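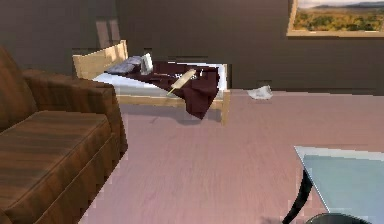
Vilmos Fülöp drove the night bus between Cunderness and Brarkska for most of his working life, and the first thing he wanted to talk about was sleep. I'd come with a whole page of questions about snow and breakdowns and drunk passengers (we got to those, don't worry), but he waved the page away and asked me what time I go to bed. When I said midnight, sometimes one, he laughed so hard he had to put his cup down. He has strong opinions about bedrooms. Paint the wall dark, he told me, a good dark brown, and keep a couch in there with the bed, a brown leather one with a big padded arm you can lean on while you take your boots off. "If you go straight from the wheel to the bed you just lie there driving," he said. "You have to sit first. Half an hour on the couch, no talking. Then bed."

We met at Choo, the coffee place across from the old depot, and he was already in the corner when I got there, with a poppy seed roll in front of him and another one wrapped in a napkin for later. He retired in February and still comes in at the hour he used to finish his shift. The woman behind the counter starts his coffee when she sees him cross the street. I asked if he missed it, meaning the job, and he thought I meant the roll.

The route was run by a company called Wotik, which had the contract when he started and still had it when he left, though he says the name on the paychecks was about the only thing that stayed the same. It's 89 miles each way. You leave Cunderness late in the evening, you get to Brarkska in the small hours, you wait, and you drive home in time for the first shift at the cannery. I've taken that bus myself, back in school, and all I remember is the heater blowing on my ankles and waking up with my face stuck to the window.

"Everybody remembers the heater," Vilmos said. "It had two settings. Off and ankles."

I asked him what people get wrong about driving at night and he said they think the dark is the hard part. It's four in the morning that's hard, he said, and it would be hard in a room with all the lights on. He used to keep a bag of sour cherries next to the seat, the kind with the pits still in, so he'd have to pay attention to his mouth. He tried gum first. Gum was no good, he could chew gum half asleep. He tried singing too, and a passenger complained in writing, and the complaint was pinned up at the depot for a year. "She was right," he said. "I was flat."

He had a full bus maybe a few times a year, before holidays mostly. The bus had 50 seats and on the night before New Year's Eve he'd have people asking to sit on their suitcases in the aisle. He never let them. On an ordinary night there'd be a handful of regulars - nurses going home, a man who bought fish, students, a couple of women who cleaned offices and slept leaning on each other the whole way. He didn't know most of their names but he knew their stops, and he told me he still catches himself thinking of people that way. There was a Mill Road and a Second Bridge. Mill Road had twins. Second Bridge got divorced and moved to the city, and he heard about it from Mill Road.

So, the snow. I did get my snow story! It was early in his career, he'd been on the route for one winter, and the road over the ridge closed behind him and then closed in front of him. They sat there until the plow came, which was well after sunrise. He had a thermos, the fish man had fish, and there was a girl with a box of wedding cookies she was supposed to be taking to her cousin. I asked if they ate them.

"She held out until five o'clock," he said. "Then she opened the box and said nothing. She just passed it back. I've never had a better cookie. I don't know what she told the cousin."

He ran the engine ten minutes, shut it off for twenty, and kept going like that all night, walking down the aisle in between to check on people and going outside to make sure the tailpipe was clear. That's the part he wanted me to put in, the tailpipe. He made me write it down while he watched. He says young drivers get taught about tires and chains and then they forget the tailpipe, and he's told Wotik so more than once.

We got back onto sleep, because with him you always do. For the first couple of years he did it all wrong. He'd come home, eat a big breakfast with his wife, stay up to fix something around the house, nap in the afternoon and go back to work feeling like wet bread. His wife was the one who put her foot down. She took the phone out of the bedroom and told the neighbors that nine in the morning was midnight at their place and would they please act like it. Most of them did. One neighbor bought a leaf blower, and Vilmos says he has forgiven him, but he said it looking out the window.

I wanted to know what it's like now, having normal nights. He doesn't have them, not really. He goes to bed at ten like he's supposed to and he's up at two, wide awake, and he used to fight that but he's given up. He makes tea. He does a little of a jigsaw puzzle. Sometimes he walks down to the corner where the bus turns and waits for it to go by. The new driver flashes the lights at him. She's good, he says, she takes the turn slower than he did and he thinks she's right to.

I asked if he ever rides it. He said once, in April, just to see. He paid for his ticket like anybody and sat in the back, where he'd never sat in all those years, and he was asleep before they were out of town. He missed the whole ridge. The driver had to come and wake him up in Brarkska.

"Best sleep I've had in 100 years," he said.

And how was the heater?

"Ankles," he said, and went up to the counter to pay for both of us, which I'd been trying to do since I got there. He wouldn't hear of it. He did leave me the second roll.

If you rode the night bus and have a story for Vilmos, send it to me and I'll print it out for him, he doesn't do email. He'd especially like to hear from the girl with the cookies.

Posted Jun 19, 2022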